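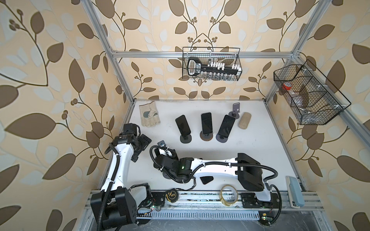

Notes of the teleoperation working meeting, Trekska project, January. Eugénie Poulain took the chair and Rosaire Grewal kept the notes. The meeting dealt with the phone and stand task on the two-arm cell, the state of the demonstration set, and changes to the operator instructions before recording resumes. The end state was agreed first, to settle an argument left over from the last meeting: the three phones upright, each on its own round-based stand, the outer two leaning outwards and the middle one straight. Lean is not to be scored. A phone that stands unsupported by either gripper when the operator signals the end of the episode is a pass.

Present: Eugénie Poulain (chair), Rosaire Grewal (notes), the operators from both shifts, one representative of Inonis by telephone.
Apologies: Oddsson.

1. Previous notes
Accepted with one correction. Under item 3, "leader arm" should read "follower arm" where the cable inspection is mentioned.

2. State of the demonstration set
RG reported 663 episodes on the server after removal of duplicates. The set includes episodes by both shifts and from both sides of the table. EP asked whether episodes with a regrasp had been removed. RG said no — they are tagged and kept, as the policy has to see recovery as well as clean placements. EP agreed, provided the tag is applied by the operator straight after the episode and not by the reviewer later. The reviewers have been guessing at what counts as a regrasp and the two shifts do not match.

Inonis asked for the raw joint readings as well as the filtered ones. RG will check the disk space and reply in writing.

3. Operator technique
There was a long discussion of how fast the leader arms should be moved. The day shift works slowly throughout. The evening shift moves quickly through free space and slows down over the stand. EP's view is that the second way gives better data, because a pause in mid-air teaches the policy to pause in mid-air. The day shift said the quick approach makes the follower overshoot at the wrist. RG has seen the overshoot in the logs on the right side only, and suspects the gain setting.

Agreed: free-space motion at a steady, moderate pace, no stopping above the stand, slow for the final approach. If the operator loses track of the phone's lower edge, the arm is to be backed off and the approach repeated within the same episode. The episode is not to be cut.
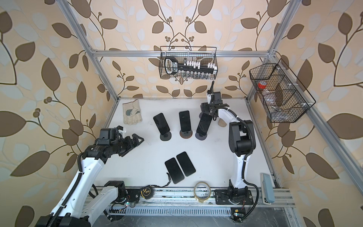 Grasp point was then discussed. Phones lying flat are harder to pick up than phones already on a stand, and the operators have been using different methods. Some press on one edge to tilt the phone. Others slide it to the front of the table and take it from there. EP does not want the sliding method in the main set, as it depends on the rail and will not transfer to the Cludex table, which has no rail. Sliding episodes already recorded will be moved to a separate folder. The edge press stays, with light closing force on the gripper.

One operator asked if both arms could be used for a single phone. Permitted for handing over from one side to the other, not for lifting.

4. Objects not part of the task
The glove, the tape measure and the roll of tape stay in the workspace during recording. Their positions may be changed between episodes but not within one. RG asked that the tape measure be kept on the rail, where neither arm has to pass over it. The wall baskets are out of reach for this task and nothing in them is to be handled by the arms.

5. Hand guiding
Oddsson had sent a written proposal to record part of the set by hand guiding, with the operator holding the arm directly. EP is doubtful. The operator's hands would be in view of the cameras, and gripper force would have to be set by a separate pedal. RG pointed out that hand guiding could still be of use for the final approach, where contact is hard to feel through the leader arm. A trial of 6 episodes was agreed, to be stored apart from the main set and reviewed at the next meeting. No decision beyond the trial.

6. Actions
RG: check gain on the right wrist and compare with the left.
RG: disk space for raw joint readings, reply to Inonis.
Both shifts: apply the regrasp tag at the end of each episode.
EP: rewrite section 2 of the operator sheet (pace and approach) and circulate it.
Oddsson: pedal wiring for the hand guiding trial.

7. Any other business
The day shift asked for a higher stool at the right leader station. EP will order one.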